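Modupe Eze
1 min read

Everyone keeps telling me plain boxes are the smart way to ship. I have my doubts.

Fasthorpe wants 47 cents more per box for printing. Fine, skip it. But then who can tell my order from the other 300 on the truck?

And "double strength"? I've paid for that before. In February two corners came in crushed.
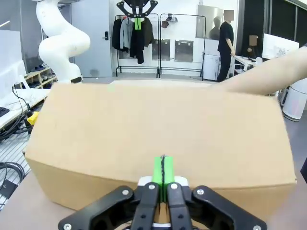

Duarte says tape matters more than the board. Maybe. He also said that about the last tape.

I'll order 57 and see. Not signing up for 4,000 on a sales rep's word.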